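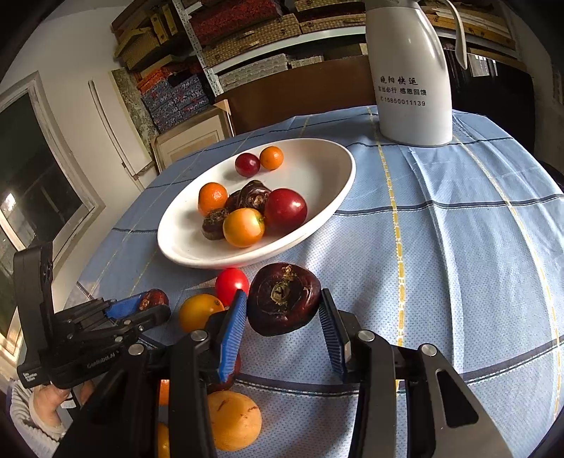
Flerkach
Has anyone here got proof that those ethylene sachets do anything? My sister-in-law swears by the Gallarard ones and gave me a box of 10 at Easter. You drop one in with your fruit and it's meant to buy you an extra week. I keep plums, a mandarin and a tomato together in a white oval bowl on the table, and I can't say I've noticed any difference. The plums go soft when they feel like it. The box says "up to 34% longer", which could mean nothing at all.

Grewal_allotment
Longer than what? That's always my question. Ethylene is real enough, bananas give off loads, but a sachet in an open bowl is trying to clean the air of your whole kitchen. In a closed drawer, maybe.

Drerkard
Disagree. I've used them since last June and my plums last 7 days easily, used to be four. Not everything is a con.

Grewal_allotment
Same plums? Same shop? Same weather?

Drerkard
Same market stall. No, I didn't keep a lab book.

ecinar
Plums keep longer in the fridge once they're ripe and it costs you nothing extra. I'd take the tomato out though, they lose their flavour in the cold.
Ertuğrul Çınar

Flerkach
Tomato in the fridge is another one I don't believe. Had my other half try both with his eyes shut and he picked the fridge one as nicer.

ecinar
One man, one tomato?

Flerkach
Two tomatoes. But fair point.

Drerkard
So you'll trust that but not my plums, right.

Grewal_allotment
I trust neither of you. Buy a bag of plums, split it, two boxes with lids, sachet in one. Check on day 15 and tell us which is worse.

Flerkach
Day 15! They'll have walked out by then. I'll do it for a week, I've still got most of the box to use up. What's the going rate for these things anyway? She won't tell me what she paid.

Drerkard
Depends where you get them. The refills are cheaper.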